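Draughty sash windows in the back bedroom - seal them or replace them?

Posted by Ásdís Ravn in Home Repairs, Windows and Doors

Hello all, I hope somebody kind can point me in the right direction before I spend money I don't need to. We moved into an end terrace on Kustside in January and the back bedroom has two old wooden sash windows, painted so many times that you can hardly see the beading any more. When the wind comes from the west the curtains move, and I don't mean a little flutter either, they really lift. One of the windows won't stay up unless I wedge a book under it, and the other one won't open at all.

A man came round from a window firm and quoted me for plastic replacements in the whole back of the house, which made me feel a bit faint. My neighbour had hers done and they look smart enough, but I do like the old ones, and the wood seems sound when I push a screwdriver into it, apart from one soft corner on the sill the size of a thumbnail. Is it daft to try and save them? I'm fairly handy with a paintbrush and not much else.

Replies

Zavside
Not daft at all, please keep them if the wood is sound! I did 6 of these in our old place over one summer and I'd happily do it again (well, perhaps not all in one summer). Start with the one that won't open, as it's almost certainly just paint. Run a sharp knife down the joint between the sash and the beading, inside and out, and go gently, two or three passes. Then tap along the frame with the heel of your hand. If the house is as old as it sounds, treat the paint as if it has lead in it, so don't dry sand it, and keep little ones out of the room while you work.
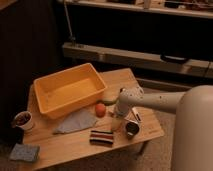 The one that drops will have a broken cord. You take off the inside beading, swing the sash out and you'll find a little wooden pocket in the side of the frame where the weight lives. Get a second person for this, the glass is heavier than you'd think. Buy waxed cord and replace every cord while you're in there, even the ones that look fine, or you'll be taking it all apart again by Christmas.

For the draught itself, you want brush strip set into new beading at the sides, and another piece where the two sashes meet in the middle. It made a huge difference to ours. The soft corner can be dug out, treated with hardener and filled, then primed before you paint.

Cleris
just get them replaced, life's too short. ours were done in a day

Amato
Agree with Zavside, mostly. I'd only add that if you're in a conservation area you may need permission for plastic ones anyway, so ring the council first. And do the sill before the wet weather - mine sat until spring and the thumbnail was a fist by then.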